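Jellulstead – Three-Disc Blu-ray Edition
Cladis Home Video
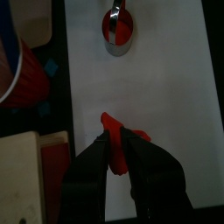

Which version of the film is in this set?

Both versions are included. Disc one has the 99-minute theatrical cut and disc two has the 95-minute festival cut, which has a different opening and leaves out the second hospital visit. Disc three holds the extras.

About the film

Jellulstead is a drama set in a small ferry town over one winter. A stage actress comes home to sell her late father's house and ends up taking a part in the local theater's play. Produced by Van den Broek Pictures. It has been out of print on disc for several years.

About the transfer

Both cuts were scanned from the original camera negative at Cumov Film Lab. Color was matched to a release print kept by the production company. Some scratches remain in reel four of the festival cut – the negative for that section was damaged, and a print was used in its place.

Extras (188 minutes total)

Audition reels for the three lead roles
Rehearsal footage from the theater scenes
Interview with the casting director
Interview with the sound editor
Deleted scenes, with optional commentary
Trailer and two TV spots

The commentary on the deleted scenes is in English only and is not subtitled. All other extras have English subtitles.

Details

Format: Blu-ray, three discs
Region: A (will not play on Region B players)
Picture: 1.85:1, color
Sound: original mono, plus a 5.1 mix on the theatrical cut
Subtitles: English, French, Dutch
Case: standard clear case with card sleeve
Booklet: essay, cast list and notes on the transfer
Release date: November 19, 2018

Ordering

Orders ship in a padded box. The card sleeve is not sold separately, and we can't replace sleeves with light shelf wear. If a disc will not play, write to the Cladis store with your order number and tell us which disc it is – we will send that disc only. A DVD version is sold on its own page and has the theatrical cut and trailer, without the other extras.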